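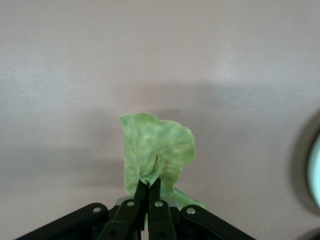
Salad greens: what changes at the packing shed in the new year

The winter greens are running small. Outdoor lettuce at Droswood finished in November, a little earlier than last year, and everything leafy in the boxes now comes from the two tunnels behind the shed. Heads are loose and the outer leaves are soft, so they wrinkle and bruise more easily than the summer crop. Members who have found a crumpled leaf or two on top of the bag are seeing the normal winter condition of the plant. It eats the same.

We packed 3,427 bags of leaves this season, against a plan of 2,000. Most of the increase came from the Trelon pickup, which opened in spring with a short list and had 249 households on it by fall. The Ruvov pickup has stayed level at 196. Both will continue on their current schedule through the winter, with the usual break until the shed reopens after the holiday.

From the first box of the new year, leaves will be packed separately from the roots. Until now the bag of greens went in last, on top of the potatoes and beets, and by the time the box had been stacked and driven to Trelon the bottom half of the bag was flat. The greens will now travel in their own crates and be handed out at the table. Please take one bag per share. If you have a double share, your name on the sheet will have a 2 next to it.

Bags will be a mix of whatever is ready. In January that will mostly be loose lettuce and young cabbage leaves, with some spinach if the second tunnel holds its temperature. We will not be labeling the mix each week. If you are unsure what you have, tear off a corner and taste it – cabbage is thicker and has some pepper to it, and lettuce is watery and mild. Either can go in a salad at this size.

Storing leaves at home

Most of the complaints we had this year were about greens going limp or slimy within a few days. A few things help.

Do not wash the leaves before storing them. Shake off any soil, pick out anything broken or brown, and put the rest in a closed container with a dry cloth or paper towel at the bottom. Change the towel when it feels damp. Kept this way in the lower part of the refrigerator, lettuce should last a week and cabbage leaves closer to two.

Limp leaves can be brought back. Trim the very end of the stem, put the leaves in a bowl of cold water for 20 minutes, then drain and dry them well. Leaves that have gone slimy should be composted.

Pale or patchy color is common at this time of year and does not mean the leaf is old. The plants get less light and the leaves come in yellow-green in places. Brown edges are a different matter and are usually from cold. Cut them off.

A use for the soft ones

The kitchen at Coşkun sent over the way they use up outer leaves, and it works with either lettuce or cabbage. Slice an onion and cook it slowly in olive oil until soft. Add a handful of rice, a spoonful of tomato paste and enough water to cover, and simmer until the rice is nearly done. Tear in the leaves, stems included, with salt and plenty of black pepper. Cover for five minutes if it is lettuce, ten or more if it is cabbage. Serve with yogurt and lemon. It keeps until the next day but the lettuce version turns gray.

Returns and changes

Crates for the greens belong to the shed and should stay at the pickup. Vegetable boxes should still be folded flat and left under the table. We are short of boxes at Ruvov, so if there is a pile of them in your hallway please bring them back with your next visit.

Anyone who would like to skip greens for the winter and take extra roots can do so. Write the change on the sheet at pickup or send a message to the shed by 30th December. Changes made after that will start with the second box. The swap is one bag of leaves for two pounds of carrots or beets – we can't offer potatoes, as the store is lower than we would like.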